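Questions about the Fingate hand grippers, the hire scheme and the recording service. Page kept by Mahfuz Bepari at Skotmont; last changed in December.

If your question isn't answered, write to the Grodomholm office and give your order number if you have one.

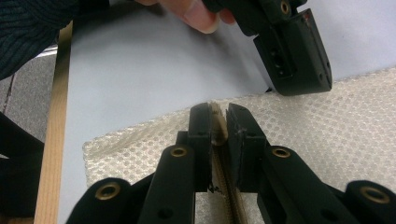 ## Using the grippers

**What is a Fingate?**

A two-finger gripper you hold in your hand. You squeeze the handle, the linkage closes the fingers, and a small camera on the body records what the fingers are doing. The recordings are used to teach a robot arm fitted with the same fingers.

**Do I need a robot to use one?**

No. Most customers hire a pair, record the job at their own bench and send the files to whoever is doing the training. We can do the training too. See "Recording service" further down.

**Does it handle cloth and zips?**

Yes, with the standard fingers. Zips sewn into mesh or other open fabric are one of the more common jobs we get asked about. Take hold of the end of the zip with one gripper and bring the second one in from the other side. Lay the fabric on a plain, pale surface if you have one.

**Will the fingers snag on mesh?**

They can. Loose threads get into the gap between the fingers and around the pivots. Open the gripper fully and pull them out with tweezers. Don't cut them with a blade, as it marks the finger faces. Scuffs on the fingers don't affect the grip and we don't charge for them.

**Can one person work both grippers?**

Yes, one in each hand. For large pieces of fabric some people prefer to have a second person holding the far side. Either is fine for recording, but keep to the same way of working through a whole batch.

**How long does the battery last?**

The camera unit runs for 231 minutes on a full charge. It charges from the lead in the case. You can't record while it is charging.

**What is the heaviest thing I can pick up?**

400 grams per gripper. Above that the fingers begin to spread at the tips and the readings are no use for training. 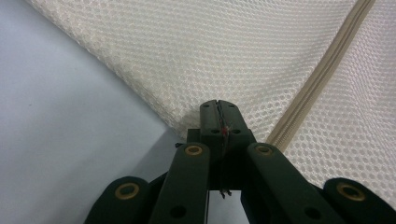
The limit applies to the weight hanging from the fingers. If most of a curtain or a laundry bag is resting on the table you are only lifting part of it, and that part is what counts. Heavy coats are better done with the Akbari fingers, which are longer and have a rubber face. They fit the same body and change over with two screws.

## Hire and purchase

**What does it cost?**

A pair of Fingates is £497 to buy, including the case, the charging lead and one set of standard fingers. Hire is £66 a week for the pair. Delivery is extra for both.

**Can I put hire charges towards buying?**

The first two weeks, yes. Tell us before you send the pair back.

**Can I hire just one?**

No. They are matched as a pair before they leave us, and splitting them means doing the job again.

**What happens if I break something?**

Fingers and pivot rings count as wear and are replaced free during a hire. Cameras and handles are charged at cost. Please don't glue anything.

## Recording service

**What do you need from me?**

Samples of the item and a short note saying where the job starts and where it ends. "Sort out the zip" isn't enough for us to go on. "Hold the zip by its top end and lift the mesh clear of the table" is.

**Do I get my samples back?**

Yes, if you ask for them when you send them in. They will have been handled a great deal and we can't promise to return them in saleable condition.

**Who owns the recordings?**

You do. We keep a copy for six months in case a file is damaged, then delete it. If you want it deleted sooner, email Mahfuz with the job number.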